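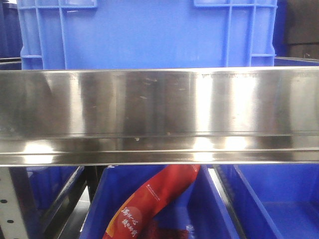 About Notside Youth Theatre

Notside Youth Theatre runs drama classes and puts on shows for young people in school years 4 to 12. We started in the old Himar Street hall and moved to our current home, the Wikow Theatre, when the hall was sold. The Wikow seats 961 people with the balcony open, though most of our shows use the stalls only.

What we do

We stage two productions a year. The September show is the larger one and is open to all members. The smaller show is a set of one-act plays, often written by the senior group, and we enter one of them in the regional drama festival. Last year's entry, The Thepsuriya Letters, took second place in the youth section.

Classes run after school in four age groups. Members also learn lighting, sound and costume work – several have gone on to crew for adult companies in the area.
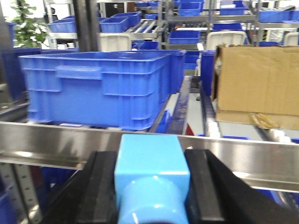 Do I have to audition to join?

Auditions are only held for speaking parts in the September show. Anyone in the right age group can join a class if there is a place, and all members who want to be on stage are given something to do.

Fees and contact

Fees are paid by the term, with a lower rate for brothers and sisters. Write to us at PO Box 1515 or leave a note at the Wikow box office.

Page updated 19 March 2019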